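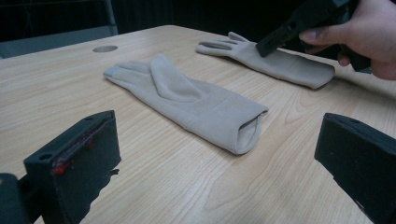 Minutes of the Planning Meeting, Usidura Fan Club
Held July 15, 2021, in the Leckie Hall meeting room

1. Opening
The chair opened the meeting at 7:05 p.m. Minutes of the June meeting were read and approved with one correction: the opening act for the Clandus show is Himance, and the spelling was fixed in the club's copy.

2. Concert at the Clandus Theater
The theater has confirmed the fall date for Usidura. The room holds 2,000 with the floor standing and the balcony seated. The promoter has set aside 200 tickets for members, all on the floor. The secretary asked for a block in the balcony as well and was told none would be held back.

Members will get a code by email two days before the general sale. Limit of two tickets per member. A motion to raise the limit to four was made and seconded, and failed on a show of hands.

Doors are at 6:30. Himance plays for 40 minutes and Usidura is expected on at 8:15. The band has not given out a set list. Several members would like the second album played in full, as on the last tour. The secretary will pass this on to the management office in writing.

3. Bus
The bus company quoted for one coach leaving from the Leckie Hall parking lot at 4:00 p.m. and returning after the show. The deposit is $300 and is due when we book. Approved. Members who want a seat should sign up on the club page. Non-members may sign up once the member list closes.
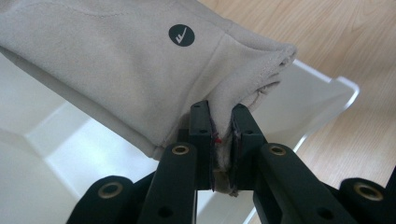

The driver will wait no longer than 30 minutes after the last song, so members who plan to stand at the stage door need to arrange their own way home. Drinks in cans are allowed on board, no glass.

4. Tour archive
The list of shows on the club page is complete through the second tour. There are 3 dates still in question from the first one, all club shows with no ticket stubs or posters to go by. One member has a cassette that may be from the earliest of them and will bring it to the next meeting. The page will mark these dates as unconfirmed until then.

It was agreed to list Himance shows only where they shared a bill with Usidura.

5. Newsletter
Next issue closes at the end of the month. Still needed: a review of the live album and any photos from the acoustic show. Please send photos at full size.

6. Other business
A question was raised about changing the meeting start to 7:30. Left for next time.

Dues for the second half of the year are payable now.

Meeting closed at 8:20 p.m.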